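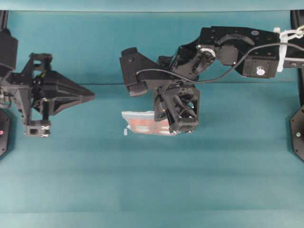
Teal work surface, faint line running across it

Home Ask Browse Tags Sign in

Getting fold lines out of a table covering

September 2, 2018, posted by Gill

I bought a length of wipe-clean oilcloth in the Trinthorpe market to cover my sewing table. It came folded into a square the size of a paperback, and it plainly intends to stay that shape for life. I've had it on the table for 28 days with every cookbook I own on top. I now have fold lines and nowhere to cook from. Ironing it frightens me, as the label shows a small iron with a large cross through it. Also, how do I hold the edges down without ruining the table? My husband suggests nails. He isn't to be encouraged.

Nivaldo Bezerra

Don't iron it from the front, whatever your mother did. Lay it face down on a towel in a warm room, leave it an hour, then run a hairdryer on low along each fold and smooth it with your palm while it's still soft. Roll it round a cardboard tube, pattern side out, and leave it overnight. You'll get most of the line out. The last bit goes when you stop looking for it, in my case after a year.

For the edges, stick-on hook-and-loop under the overhang. Wipe the table with a little white spirit first, let it dry, and press hard. Cloth tape also works but leaves a gum that will outlive us all.
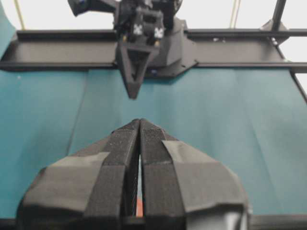

Black hook-and-loop strips, grey tape over the wider parts

Fenura

Just buy it on the roll next time.

Tradari

Agree with the hairdryer, but test a corner. I melted a tulip. For old tape gum, try cooking oil on a rag, ten minutes, then washing-up liquid. The nails would at least be quick.

Related
Oilcloth gone sticky in the sun
Which glue for a cork pinboard?
Candle wax on a pine table
Best way to store spare tablecloths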